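Two-arm bench build: the questions I keep getting

I've had a pile of messages since I put up the first build notes in February, so I've pulled the usual ones together. If yours isn't in here, drop me a line and I'll add it when I get a minute (usually after 9 pm, once the kids' stuff is sorted).

Where do you work on it?

In the shared workshop at Ellstead. Iwona Bielecka and I split a bay there, and we call the whole rig Lisness – long story, it was her old boat's name.
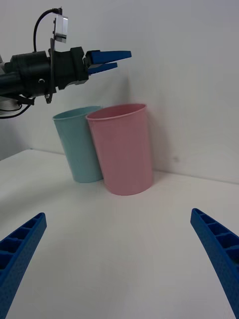

FINGERS AND GRIPPERS

What are the fingers made of?

Blue plastic, 3D printed, with ribbed pockets down the inside to keep them light. I'm on version 7 now. The early ones were solid and took forever to print, and I didn't like the colour either!

Can I have the files?

Yes, once I've tidied them up. Mathis Lecomte has a set for a different mount and he's promised me his changes, so I'd like to put both up together.

Why cups?

They're cheap, they're light and I don't care if I squash one. I've got a favourite pink one and a light blue one that live on the bench. Put them side by side and you've got a decent little problem, as the arm has to get at one without bumping its neighbour.

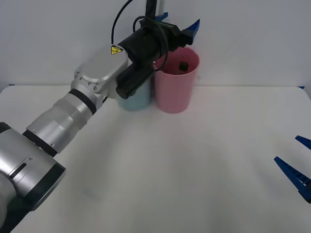 Silver arm in front of the cups, other gripper at right.

Do you need two arms?

Nope. I ran one for 12 months before I added the second and learned heaps. Start with one. Two means twice the cable to manage, and you'll be forever working out who's allowed where.

How do you stop the cables snagging?

Badly, at first. These days I leave a generous loop at the wrist and run the arm through its full reach by hand before I power anything up. Give it more slack than you reckon it needs, then check it again from the other side.
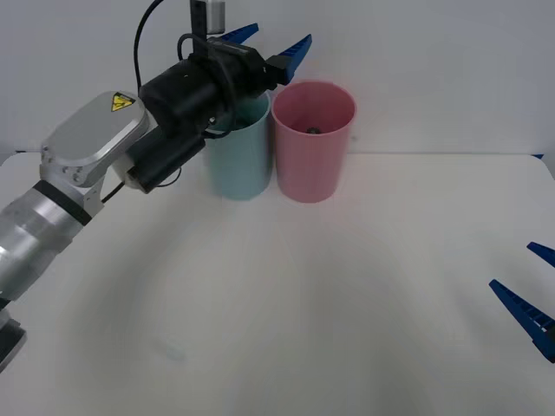

The other thing I'd say is don't zip-tie everything on day one. You'll move it all 3 times before you're happy, and I've nicked a perfectly good cable cutting ties off in a hurry. Velcro straps are fine – a bit ugly, but fine.

Is a white bench top important?

I like it, though it shows every smudge. Any plain surface should do to get going.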